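Bisonberg Equipment Planning Meeting
Minutes
By Nomvula Mokoena, March

The meeting opened at 2:10 p.m. in the upstairs room at Stostumside. Five sites were represented. The minutes of the previous meeting were accepted with one change: under "Storage," the word "rented" should read "leased."

1. Where the sorting work stands

The two-arm cells are being used for cleanup practice, mostly bottles going into a lined bin. Each cell has a pair of arms on a front rail. The bench group wants to keep that layout for whatever we buy next, so that mounts and programs carry over. There was general agreement on this.

There was a longer discussion about what the arms should be practicing on. Full-size soda bottles and small water bottles are both in regular use. Crushed bottles were raised as the harder case, along with loose caps and small bags. The bench group would like these kept in the mix and would like money set aside for a steady supply of clean items. It was pointed out that clean empties cost almost nothing if sites save their own. Sites will do this. A line for bin liners and assorted small packaging stays in the budget.

2. Number of cells

The original plan called for 4 new cells. Two members asked whether we should buy two now and two in the next budget period. Points raised:

- Buying all of them at once gives us one round of setup and one set of matching parts.
- Splitting the order lets us change the gripper choice after a few months of use.
- The room at Ngcobo has power for two cells today. More would need an electrician, and no quote has been requested.

The group settled on two now. The second pair stays in the plan but is not funded. Ngcobo will get a quote for the electrical work before the next meeting so that the figure is in hand if we need it.

3. Spare parts

Most of the time was spent here. The present stock of spares is thin. Servos and gripper fingers have been ordered one at a time as they were needed, and shipping is now a bigger part of the cost than it should be. The proposal was to set a fixed spares allowance of $200 per arm and order in bulk twice a year.

One member thought this was too low if a shoulder servo fails, and asked for a separate reserve. Others felt that a reserve would get spent on other things. The allowance was approved as proposed, to be reviewed after the first bulk order.

Cables were discussed separately. The current cables run loose along the arms and loop out to the side. A request was made for longer lengths with clips so that the run can be tied down at each joint. Narnar offers a set at $17 per arm. Approved for all arms, old and new, and to be charged to the present budget.

4. Enclosures and backdrops

The patterned wall coverings were raised. The bench group asked for two or three further patterns so that the vision side isn't trained against the same walls each time. There was some disagreement over whether to buy printed panels or fabric. Panels stay flat but are awkward to ship. Fabric wrinkles. It was left to the bench group to try one of each and report back on cost and on how long a changeover takes.

The floor surface was also mentioned. Plain off-white is fine for now. A second color would be useful and can come out of the same line.

5. Electronics covers

A safety item was carried over from the last meeting. The boards and small wires at the arm bases sit in the open. Stostumside would like covers on every base before the new cells arrive. Two options were considered: a bought cover, priced higher than anyone expected, and a printed one made in-house. In-house was preferred. Drawings are to be shared with all sites. No budget line is needed beyond material.

6. Supplier comparison

Three quotes were requested and two came in. The Narnar quote includes assembly of the frame and rail. The other is lower but leaves assembly to us, and the delivery date is vague. The difference comes to $664 across the two cells. Members felt the assembly time would eat most of that. Narnar is preferred, subject to written confirmation of the lead time.

Warranty terms were read out. Servos are covered for a shorter period than the rest of the arm. Nomvula Mokoena will ask whether this can be extended and at what price.

7. Actions

Nomvula Mokoena: lead time and servo warranty, in writing, from Narnar.
Ngcobo: electrical quote.
Bench group: one panel and one fabric backdrop, cost and changeover time.
Stostumside: base cover drawings to all sites.
All sites: save clean empties, with caps.

8. Other business

A request for a third site to borrow a cell over the summer was held over. The booking sheet will move to the shared folder.

The meeting closed at 3:45 p.m. Comments on these minutes may be added below until the next meeting.

Last updated: March
Contact: Bisonberg planning office, Stostumside | Copyright Bisonberg | Back to top

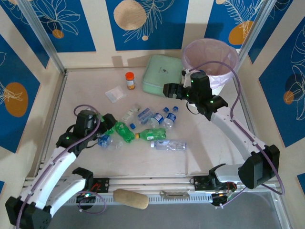
Ngcobo: On item 2, please add that we asked for the electrical quote to cover all 4 cells, including the two that aren't funded. Having the electrician out twice will cost more than doing the wiring in one visit. We also think the spares allowance should start with the old arms, before the new ones are delivered.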